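Laundry by remote, week two

28 November 2024

We are up to 40 laundry demonstrations on Issahaku, the two-arm setup. The right arm does most of the work. Long clothes are slow going, and I still lose a minute finding a good pinch. 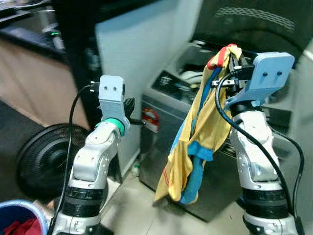 Right gripper holding the yellow and blue piece by the washer.

Steering is done with two handheld controllers, one per hand. Standing where you can see the bucket helps a lot. My target for November is 60. 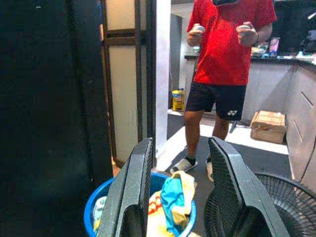 Still to fix

Drift in the left wrist, and my file naming.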